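From: Jérémie Delorme
To: Rosgate Linen Swap list
Date: April 2022
Subject: Re: how are you all folding the hand towels?

Somebody on the list wrote:
> I've got 70 mixed towels from the Drarnness clear-out sitting
> in my hallway and no two are the same size. Are we folding in
> thirds or quarters this year? And do the patterned ones go in
> with the plain ones or in their own bag?

Hi all,

Thirds, please! Lengthwise first, then over and over again until it's about as wide as your hand. I did quarters last year and they slid all over the place on the Gramitz shelves (those shelves are so shallow, you really have to have met them to believe it). Thirds sit better and you can still see a bit of the pattern, and people do go for the pattern. I'm very fond of the peachy beige and teal-blue one myself, with the drawing on it that might be a little person and might be a branch – I've gone back and forth and I'm settling on branch.

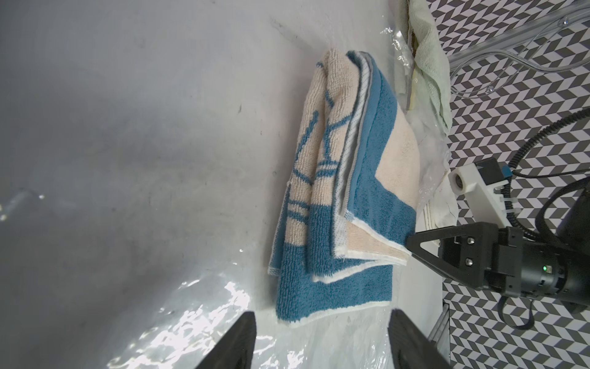
Yáñez wrote back to me that thirds are fine for terry but hopeless for anything thin, and that the thin ones should be rolled and tucked down the side of the bag. Fair enough, I tried it with a few tea towels and they did stay put. So roll the thin ones.

As for mixing, I put everything together and go by thickness. Fleece with terry is OK as long as the edges line up at one end. My favorite little pile so far has a beige fleece one, a white one with fine blue pinstripes and a deep teal terry, all with the folded ends facing the same way. Very pleased with that. The knit work gloves are going in this time too, and they're bulky things, so lay them on top last or they'll push your nice fold out of shape.
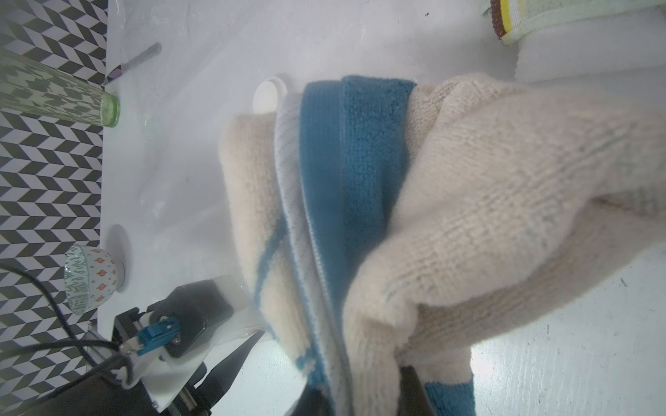 Do the gloves have to be in pairs?
Pairs are best, but put the odd ones in a separate bag and I'll match up what I can before June.

On bags, please use the big clear plastic ones. We had almost 200 towels last time and I opened every single dark bag to find out what was in it, never again. Smooth the bag out flat on the table before you start and keep small stuff well away from it. Lids, caps, bits of fittings, they all get scooped up in the folds and then somebody in Gramitz gets a bottle top with their bath towel. I clear a space in the middle and push my cup to the back, and that does me fine.
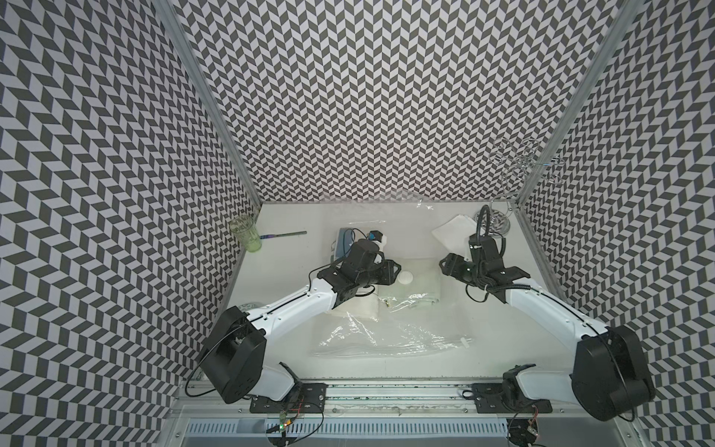 Clear bag spread out at the front, folded white cloth at the back right.

I still have room for 4 more bags in the car, so shout if you want yours picked up. White ones with striped borders are always the first to go, so if you have any of those hiding in a closet, dig them out!

Jérémie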